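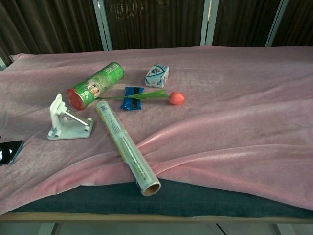
Latifa El-Sayed told us in our first interview that she had stopped reading the Monday-style summary emails from head office long before anyone asked her opinion of them, and that her whole team had done the same. That one remark ended up shaping our project!

Our group looked at how Notier, a mid-sized distributor, talks to its own staff when strategy changes. In January the company folded its Paju and Danero product lines into one, and we wanted to know how the news traveled from the managers who made the decision to the people packing and selling the goods.

Method

We did 2 rounds of interviews and then coded the internal messages the company agreed to share (1,826 in all, which took far longer than we had planned). Remigiusz Olszewski handled most of the coding and built the category sheet, which we revised after the pilot because "update" and "instruction" kept overlapping.

What we found

Of the messages we coded, 610 mentioned the merger of the two lines. Most of those repeated the same paragraph from the original announcement, sometimes with a new greeting on top. Staff noticed. Several people told us they learned what the change meant for their own job from a shift lead, in person, and they remembered those talks in amazing detail — who was standing there, what was asked, what the lead didn't know yet.

The warehouse was the part we enjoyed most. Leads there used Grinolo, the company's chat tool, to collect questions and pass them upward, and replies could take up to 2 weeks. People still liked it, mostly for being able to see that their question had been sent on.

Limits

We only had access to one company, and the sales office joined late, so its views are thinner in our notes. We would love to go back and interview the regional managers, who wrote many of the messages and whom we never got to meet.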